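Dienstag, kurz nach halb elf abends

Eigentlich wollte ich längst schlafen, aber mein Kopf rattert noch. Heute war der erste ganze Tag, an dem ich nicht in der Küche stand, sondern am Bildschirm saß, und ich weiß immer noch nicht, ob ich das gut finde! Bei Kostico heißt das jetzt Busley, so haben sie das Projekt getauft, und ich bin eine von zwei Leuten aus der Frühschicht, die beim Üben mit dem Arm mitmachen dürfen (oder müssen, je nachdem, wen man fragt). Der andere ist Ifeanyi. Der hatte sich schon eine Kanne Tee hingestellt, als ich reinkam, und gegrinst wie beim Schulausflug.

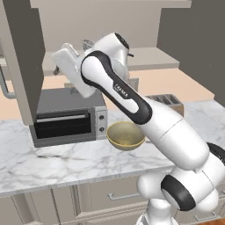
Meine Aufgabe ist im Grunde, zu sagen, wie wir es machen würden. Klingt leicht, ist es aber überhaupt nicht, ich mache das ja seit Jahren, ohne nachzudenken. Signe Torvik sitzt neben mir, lässt den Arm in der simulierten Küche fahren und fragt dann Sachen wie: "Würdest du von oben kommen oder von der Seite?" Ja, keine Ahnung, ich komme halt irgendwie! Einmal hielt sie an, da hing der Greifer über dem kleinen Ofen, und ich hab sofort gesagt, dass mich die Schüssel davor wahnsinnig macht. Bei uns stellt niemand eine Schüssel vor eine Ofentür, die man gleich aufmachen will. Signe hat das ganz ernst aufgeschrieben und gemeint, genau dafür säße ich da. Da war ich dann doch ein bisschen stolz.

Mittags mit Ifeanyi draußen auf der Treppe gesessen. Er freut sich auf das Ding, weil seine Schulter nicht mehr mag und die Frühschicht bei 145 Frühstücken kein Spaß ist. Ich hab ihn gefragt, was er denn macht, wenn der Arm die Öfen übernimmt, und er meinte: anrichten, mit den Gästen reden, endlich mal sitzen. Ich bin mir da nicht so sicher. Auf dem neuen Probeplan stehen morgens zwei Leute weniger, und wo die hinkommen, steht nicht drauf. Frau Ojo sagt, keiner wird entlassen, die gehen "in andere Bereiche". Welche denn? Das frag ich sie am Donnerstag noch mal, und dann will ich es schriftlich. 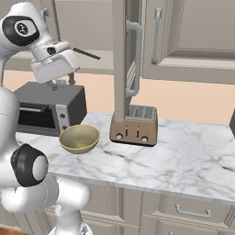
Busley in der Übungsküche, diesmal mit unserem Sorgenkind, dem Toaster mit den vier Schlitzen.

Nachmittags kam dann noch eine offene Schranktür dazu, und ich musste lachen - genau über so eine schimpfe ich seit Jahren, meine Stirn kann davon erzählen. Signe will wissen, was im Betrieb alles so offen steht und rumsteht, also hab ich angefangen, eine Liste zu schreiben. Bin bei 38 Punkten, und das Kühlhaus fehlt noch komplett!

Komisch war die Stille. Keine Lüftung, kein Radio, kein Geschirr, nur Signes Tastatur. Meine Füße tun heute nicht weh, dafür der Nacken. Morgen wieder richtige Küche, Wecker auf Viertel vor fünf. Muss noch Ifeanyis Teekanne einpacken, die hab ich aus Versehen mitgenommen.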